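Zetov two-arm bench cell – frequently asked questions

Updated 18/06/2022

Who looks after the cell?
Sheena Tennant handles bookings and the startup check. Blažena Kadlec does mechanical repairs. If an arm has faulted and you don't recognize the message, leave it where it stopped and call Blažena before you clear anything.

How do I start it up?
Turn on the left arm first, then the right. Wait for both to report ready, then run the homing routine from the Jikanier screen. Keep your hands off the table until both arms have parked.

Why does homing stop halfway?
Most often a cable has snagged. Look at the loop between the upper arm and the base. It needs enough slack for a full turn of the wrist but not so much that it catches on whatever is next to the arm. Free it, press reset and home again.

How often do the grippers need attention?
Wipe the fingers before every session. After 500 cycles, check the finger screws and run the open and close test. If one finger lags behind the other, write it in the log and stop using that gripper.

Can I tighten the straps on the arms myself?
Yes. They only need to be snug. Don't move them over a joint, and don't pull a cable tight under one.

How do I check that the two arms agree on position?
Run the handover test. The left arm takes a small block from the drawer side and brings it to the middle of the mat, and the right arm comes in to meet it with its gripper open. 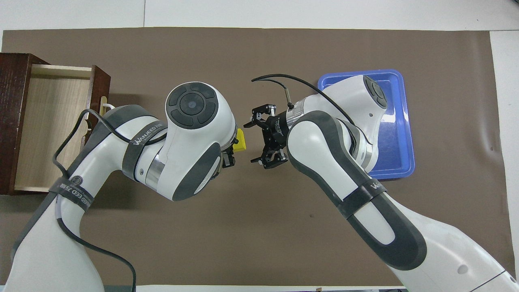 Run it at the slow setting the first time. If the grippers touch, or the right one closes on air, redo the base alignment and don't try to fix it by editing the saved points. Ah-rin Han did that once in April and we spent 2 days finding the old values. A good run ends with the block in the blue tray.

Does it matter where the tray and drawer unit go?
It does for the test. The drawer unit goes on the left and the tray on the right. Open the drawer by hand before you start – the test program doesn't do it.

The mat has moved. Is that a problem?
Small wrinkles near the edge are fine. If the middle has lifted, park both arms, smooth it out from the center and run the handover test again. Marks and specks can be cleaned with a damp cloth. No solvent, please.

What does fault 68 mean?
The two controllers have lost contact with each other. Shut both down, check the plug at each end of the link cable and start again. If it comes back, report it.

Where are the spare parts?
Finger pads and screws are in cabinet 7. Cables are ordered through Grukance, so tell Blažena when you take the last one.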